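Home Stories Poems Back Issues Submit About

Three Plates

Harriet Sorensen had been in the apartment nine days before she unpacked the plates. They were in the last box, under the bath towels, wrapped in pages of the Fesville paper. Her aunt Meinir had bought them one at a time, a blue, a green and a pink, and had eaten off the green one for as long as Harriet had known her.

The rack was in the same box. It was dark brown wood, a flat base with pegs, and it had come through the move without a scratch. Harriet put it on the beige table by the wall and stood the plates in it.

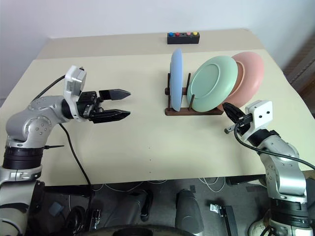 She called her brother Barrett at 2 on Monday, when she knew he would be on his break.

"I have Meinir's plates," she said. "Do you want one?"

"Which one?"

"That's what I'm asking."

He was quiet for a bit. She could hear a forklift backing up. Barrett had worked at the Szabo warehouse for 17 years and had never once gone outside to take a call.

"She gave me toast on the pink one," he said. "When I had the chicken pox."

"That was me. You had the blue."

"I had the pink, Harriet."

She let it go. She had been six at the time and he had been eight, and he was probably right. She asked about his knee, and he said the knee was fine, and then he had to get back.

After that she looked at the green plate for a while. Meinir used to wash it as soon as she was done eating, before anyone else had finished, and set it up on its edge where she could see it from her chair.

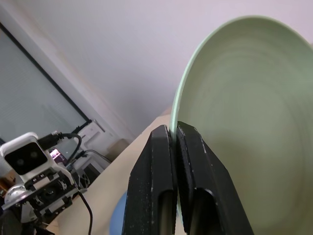 The green plate, which was always Meinir's.

Barrett came by after work anyway. He still had his badge on. He sat down without taking off his jacket and studied the rack the way he would study a used car.

"They were never worth anything," he said.

"No."

"She told me she paid 72 cents for the blue one. She was proud of that."

Harriet got out the bread. There was no butter yet – she had been living on soup and crackers – but there was half a jar of plum jam. She made four slices and took down the blue plate. 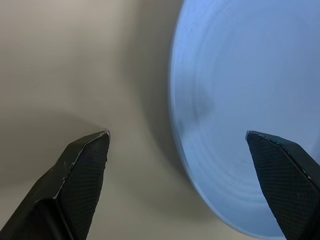 "I thought that one was mine," Barrett said.

"You said you had the pink."

"I did have the pink. I'm saying I'd take the blue."

She put two slices on it and slid it across to him. He ate them both and wiped up the crumbs with his thumb. Then he carried the plate to the sink and washed it, and stood there looking for a towel, and she told him they were still in a pile on the bed.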